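Facilities > Workplace Checks > Desk Inspection
Filed under: Office Safety, Shared Desks

Fillham office, second floor. Desk check, August 2025

1. Desk surface. OK. Top is clean and has no splinters. Comment: the raised rim on the left side should be wiped too, the dust likes to stay behind it.

2. Things standing at the back. Comment: one tall Gundam Mk-II box or booklet is leaning on the wall panel. It may stay, but please put it so it can not slide down on the hands of a person who is working. 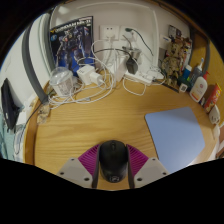
3. Mouse and pad. OK. The pad must lie flat, with no corner lifting. Comment: keep the mouse wheel and buttons free of crumbs. If the click is sticking, write it in the Gekier book and take another mouse from the drawer.

4. Cables under the desk. NOT OK. Two cables are hanging lower than the knee. To be tied up inside five days.

5. Chair. OK with comment. One wheel of the five turns hard. Not dangerous now, look at it again in November.

6. Way to the door. OK. Bags from the Pekia side were moved during the check.

Result: one point open (4), one point to watch (5). The same list is used for the Chávez room, please do not mix the papers.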